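Gumede Lane Allotments: minutes of the March meeting

Started at 6 in the evening. Minutes of the last meeting agreed.

Water: the Brarine trough still leaks. A new valve is to be fitted before the taps go back on.

Hedge: the boundary hedge is shown on the 1821 map and will be kept. Cutting stops until the nests are clear.

Shed: two quotes received. Ballo chosen. 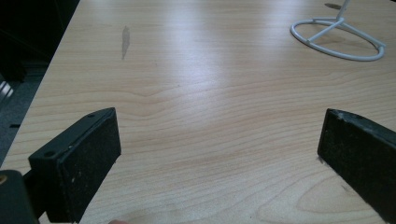 One plot holder asked that the shed be kept away from the hedge. Agreed.

Closed at 9.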